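Saturday, 25th July

Went to the open day at Dovix after all. I had signed up back in June and nearly forgot. The bus takes the long way on weekends, so I got there late and missed the talk in the lobby. They gave me a paper badge and a bottle of water and sent me up the stairs with the next group.

The first room was the warehouse software, which I skipped after five minutes. The second was the one I came for, the shirt folding. Two arms at a white table, a laptop on the left side, one green shirt. I stood near the front and stayed for most of an hour.

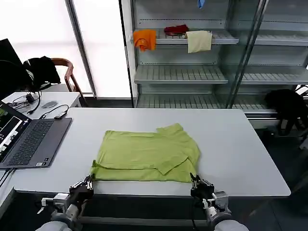

The folding table at Dovix, both grippers at the shirt.

It is slower than I expected. The woman running it said speed is the last thing they work on. They have 2,371 recorded folds so far, and 454 of those were thrown out when they changed the order of the steps. She said T-shirts are harder than towels because of the sleeves. A towel has four corners and they are all alike. A sleeve can end up under the body or on top of it, and the arms have to deal with whichever it is.

I asked if it would work with my work shirts, the ones with buttons. She said they haven't tried that yet.

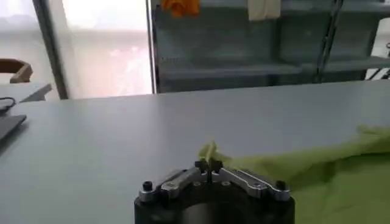 Gripper with a pinch of the green cloth.

The fingertips are much smaller than I had pictured from the flyer. A man next to me wanted to know how hard they squeeze and got a long answer about motor current that I didn't follow. I wrote down "current limit" on the back of my badge to look up later. He also asked about the price, and they wouldn't give one. The company that is paying for the project is Polák, a laundry business, and whatever they have agreed on stays between them.

There is a camera down at each gripper, and she explained that those matter more than I would have thought. From higher up you can miss a fold that is standing up off the table. 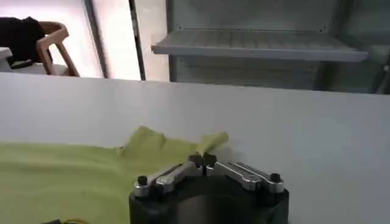

She let us ask whatever we wanted between runs. A boy asked if it could do socks. She said pairs of socks are a different problem and that Vultix, where she worked before, gave up on them after 3 months. I would like to know what they tried.

Had a cheese roll in the cafeteria downstairs, overpriced. Then I went back up for a second look, with fewer people in the way.

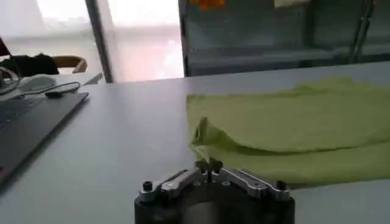
Close view of the jaws on a fold.

Took the leaflet and the sign-up form for the evening course. It starts in the fall and I have to decide soon. Memex is running one too, closer to home, but theirs is mostly programming and I would rather be in a room with the machines.

Home before dinner. Did the ironing. Need to call the dentist on Monday.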